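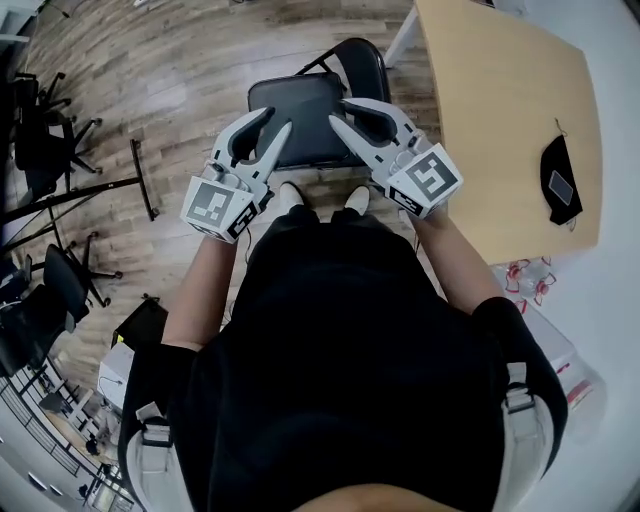

Two white grippers, jaws open.

Yesterday I finished Hundeo, the game made from the old Prislow films, and I want to write a few words before I forget.

First, I did not see the films as a child. In my country they came only on late television, with one man reading all the voices. So I have no nostalgia for them.

The game takes 18 hours if you talk to everybody. I talked to everybody.

The best part is chapter 7, in the flooded cinema. You hear the film music through the wall, but slower, and the guard is humming it wrong. I stayed there for a long time and did nothing.

The worst part is the driving. There are five driving missions and I would remove all of them. The car feels like a wardrobe.

Keegan Kingi asked me if the ending is the same as in the second film. No. Wihongi is alive in the game, and she gets the letter. I will not say who wrote it.

I read that the studio, Esari, wanted to use the voices of the film actors and could not get them. For me the new voices are better. The father sounds tired in a way I believe.

Subtitles: please make them bigger. I play from the sofa and I missed half of the jokes in July, when I started.

Now I will watch the first film. If somebody knows where to find it with the original sound, please write to me.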